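We use cookies to remember your login and font size. Accept | Manage

Laundry baskets: holes or no holes?

maeve_mulligan
My wicker basket has finally snagged its last pair of tights, so I'm now on white plastic with grey handles. It was 32 quid, at which price I expected it to do the ironing. Does anyone else sort on the floor?
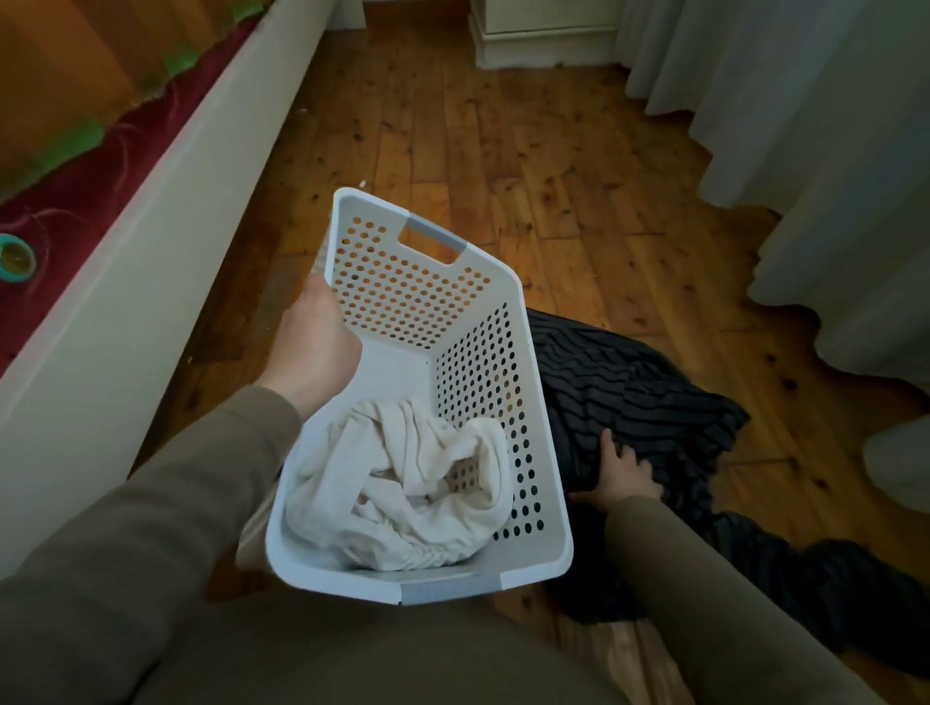 Navy knit on the boards, whites in the basket.

Lundau168
Floor sorting is barbaric. You're just dusting the boards with your jumpers.

cullero
Disagree, Lundau. The bed is worse – you run out of steam halfway and end up sleeping beside the socks. And keep that knit well clear of the whites. I once turned a whole load the colour of dishwater.

Kumau_800
Are the holes any use? Mine has solid sides and smells like a canal by September.

maeve_mulligan
They let the air in, and the light as well. Small items do poke out, so don't put anything in there you'd be shy about on the stairs. 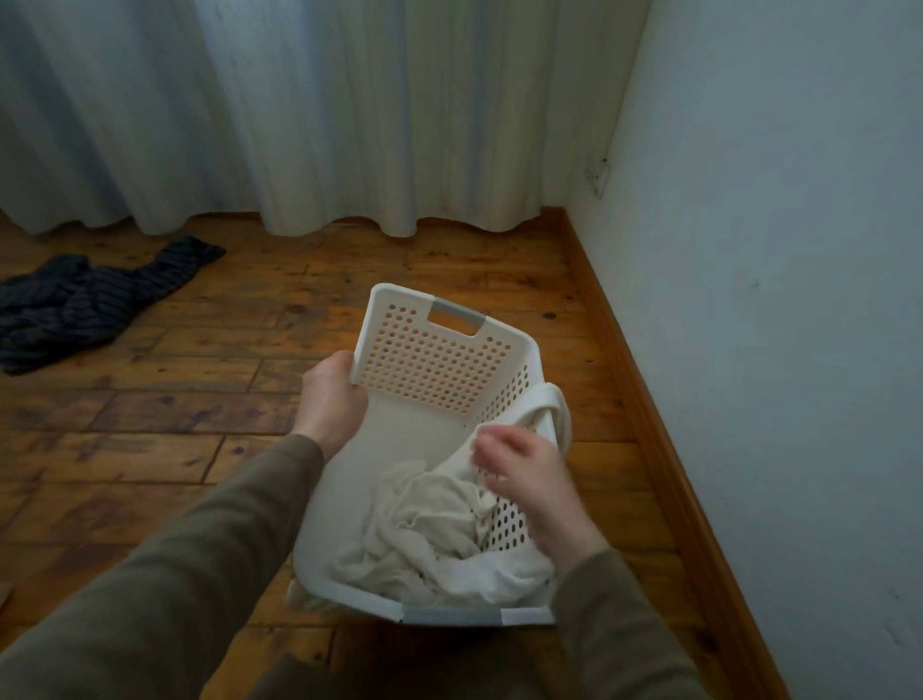 Whites, with one bit making a break for it over the side.

Lundau168
Lovely floor, I'll give you that. Still wouldn't put a cardigan on it.

vashisht
Two baskets. Darks in one, whites in the other. Argument over.

cullero
At 32 quid each? Steady on.

Back to top | Contact the moderators | Thread 1664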